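Oct 5, 2023

Up too early. Fourth night of bad sleep and the calibration due today, so of course the kettle went as well. Tea from the machine at work, tasted of soup.

Marthinus in before me for once. He'd laid out the humidity loggers on the long bench, all the ones back from the Modise cold store, and two of them dead. Not flat batteries, dead. Condensation under the cap I think, there was a greenish bloom on the contacts. Told Hivetti in September that the caps were rubbish and got a very nice email back saying the caps were fine. Will send them a close-up and see if they're still fine.

Spent the morning on the salt jars. Chamber reading nearly two per cent high against the reference, then drifting down, then up again after Jacobus opened the door to look for his tape measure. Wrote NO on a bit of card and stuck it on the handle. Started the soak again at 11, lost the whole first run. Two hours for every point and no way to hurry it.

Lunch standing up. Cheese roll, half an apple.

Phone call with Pritwood – they want 12 loggers for the timber kilns by the end of the month, ten minute intervals, alarm if it goes over the limit. Fine. Then they said could they be read from outside the kiln without opening it. Well, yes, if they pay for the probe version, which they were quoted for and crossed off. 650 more on the order and a long silence at the other end. They are going to think about it. Jacobus says they'll have it, I say they wont. Loser buys the biscuits.

Afternoon better. Second run came out nice and flat, all but one unit inside tolerence at the middle point. The odd one is the same unit that was odd last year, so I've put it aside and am going to stop being sentimental about it. Marthinus did the certificates and spelt Zasevitz three differnt ways, so those were printed again.

Must do tomorrow: top point on the chamber, new salt, ring about the courier, find out who has the good screwdriver. Also the memory question – do the old units stop when full or write over the start? The manual says both, on different pages.

Home by half six. Tidied the table a bit, phone out, one picture.
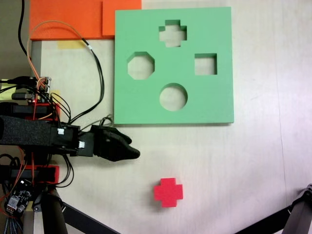
Green board, red cross. Table, this evening.

Soup for tea, real soup this time. Read ten pages and took none of it in. Kettle – must buy a kettle. Rain on the window now and I keep wondering what the humidity is, which is a bad sign. Bed.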